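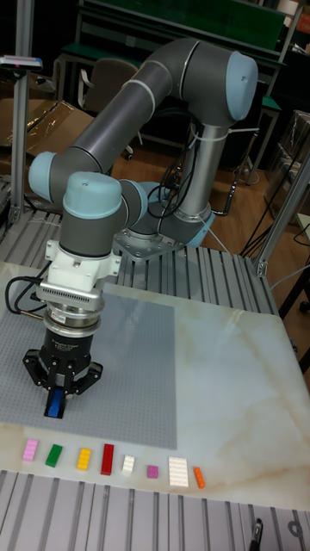 By the Weekend Desk
Staff writer, Kundstead Magazine

Every September the town of Vusulbridge holds a sale of things its residents have stopped wanting, and every September its residents buy them back from each other. I went last year with 70 dollars and a firm plan to spend none of it.

The stalls run the length of Alvarado Street, from the bank to the place that used to be a bank. Bread machines do well. So do fondue sets, which seem to move from house to house like a mild cold. One man wanted 254 dollars for a canoe with a patch on it – he would not discuss the patch – and got it before lunch.

I held out until two o'clock. Then I met a lamp shaped like a heron, with the beak for a switch, and we drove home together. My wife recognized it at once. We had given it to her cousin in 2011.

The cousin lives four doors from the sale and says she has no memory of any lamp. It's in our hallway now, by the coats, and it still flickers if you shut the front door too hard. I have already asked about a stall for next year.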